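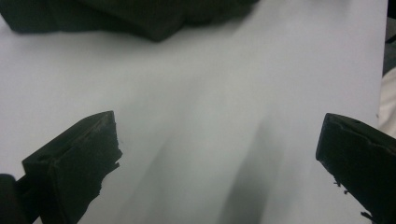

The home listening program completed its second reporting period in May. It supplies families with recorded radio-style plays and a set of printed discussion cards, to be used together by parents and children in grades four through eight. Work in this period covered enrollment, title selection, card revision and the session log. The card revision took the most staff time. Cards are laid out during play on whatever surface the family has, and light on a plain white surface is uneven even when it is soft: it can go from a brighter, slightly bluish white at the left to a duller grey toward the lower right, with a blurred shadow across it. The first printing used pale grey type on white stock and was hard to read at the dull end of that range. The second printing uses black type on cream stock, with the question number repeated in two corners.

Enrollment

At the close of the period, 529 families were enrolled, with 831 participating children. Enrollment is by household. A household counts as enrolled once it has received a kit and returned the start form. Households that received a kit but did not return the form are excluded from all figures in this report. Perport and Rukley are both open to new families. The Malik site opened late in the period after a delay in the lease, and its families received first-printing cards until the new ones arrived.

Titles

The catalog now holds 10 plays. Each runs under an hour and is divided into two parts, with a marked stopping point for discussion. Four were carried over from the first period. One carried-over title, a shipwreck story, was re-edited after parents reported that the stopping point fell in the middle of a conversation between the two main characters and that children asked to keep going. The break now falls after the lifeboat is sighted.

Selection followed the criteria in the original proposal. Two plays that met the criteria were dropped at the listening stage. In the first, the narrator and the father were voiced by the same actor and younger children could not tell them apart. In the second, the recording level varied too much for playback in a car.

Session log

Families logged 2,607 sessions. A session is one part of one play, followed by at least one card question. Listening without discussion is not logged. Most entries were made between 6:00 and 8:00 p.m. Car sessions are marked separately on the form, but the mark was left blank often enough that we are not reporting a split.

The log was moved from paper to the Timeck form partway through the period. Paper entries were keyed in by staff. Duplicate entries were removed where household, title, part and date all matched. The Timeck form does not allow a session to be entered for two titles at once, and several parents asked for this. We have not requested the change, as it would make the two halves of the log hard to compare.

Discussion questions

Parents rate each question as used, skipped or changed. Questions that ask what a character should have done were used more than questions that ask for the theme of the play. "What would you have said to her?" was the question most often marked as used. Theme questions were commonly marked as changed, and the written comments show parents rewording them for a younger brother or sister. Fergus Innes has drafted a second wording for each theme question, to be printed on the back of the card. Drafts are attached as Appendix B.

A request for teen-only questions came up at both Perport and Rukley. Older children in mixed-age households tended to answer first and then leave the table. The draft cards include one question per part to be held until the younger children have answered.

Budget

Spending is within the approved lines except for printing, which is over because of the second card run. The overage was covered from the travel line with prior written approval. No further transfer is requested.

Next period

- Complete replacement of first-printing cards at Malik.
- Record two new plays, one of them a comedy.
- Add a car session prompt to the log form that must be answered before the entry is saved.
- Send the parent survey. The draft is with the Rukley office for comment, and the reading level of items 4 and 7 still has to be lowered.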